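Tirnangate Tenants' and Makers' Association
Minutes of the meeting on household machines, 11 February 2018

Present: nine members, chair and minute-taker included. Two apologies received.

**1. Minutes of the last meeting**

Agreed, with one correction. The Suven quote was for 3,596 including delivery, not before it.

**2. Can a machine put the shopping away yet?**

The chair asked members to keep to one chore, as the last discussion wandered into lawnmowers. The chore was groceries: fruit and vegetables, a thin plastic bag and a basket.

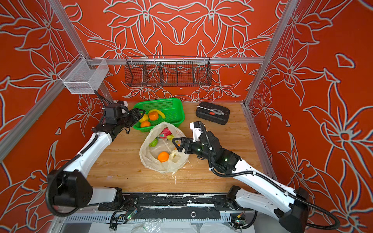 *Item 2: two arms, with the fruit basket at the back and the bag in front.*

A member who works in a packing shed said fruit is easy to hold and the bag is the hard part. It has no fixed shape, and an orange behind a fold of plastic is difficult to find. Another member thought a bag propped open in a stand would get round this. The reply was that somebody then has to put the bag in the stand.

It was asked why two arms are used. The view of the meeting was that one can deal with the bag while the other sees to the basket, though members differed on whether this saves any time. One member would prefer a single arm and a lower price.

Bruising was raised. Bananas and soft pears were thought the main risk. No figures were to hand.

**3. Shop-floor use**

The Adamczyk shop has asked whether a machine could refill its vegetable crates before opening. Members felt this was nearer than kitchen work — the crates stay in the same place and the stock comes in boxes. Against that, the shop floor is narrow and customers come in early. The shop would want a person on hand for the first 3 weeks at least.
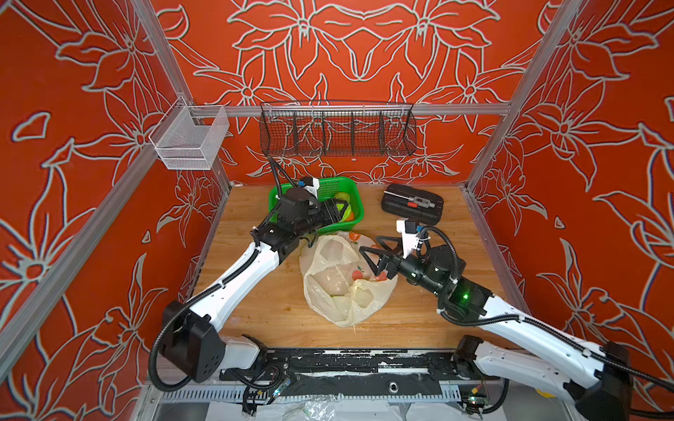 *Item 3: left gripper in the green basket, right gripper open beside the bag.*

Discussion returned to the basket. It was pointed out that a gripper reaching in hides part of what is there, and that a person has the same trouble but can feel about. Two members were in favour of shallower crates whatever is decided.

The Rarneo leaflet was passed round. It gives no speed for mixed goods. The secretary is to write and ask.

**4. Decisions**

- No purchase this year. Carried, with 2 against.
- Reply to the Adamczyk shop that the association is interested but can't yet recommend a machine. Action: chair.
- Ask Suven whether hire is possible, and for how long. Action: secretary.

**5. Any other business**

The side door is sticking again. Keys to be returned to the office, not left in the kitchen drawer.

Next meeting in April, day to be confirmed by letter.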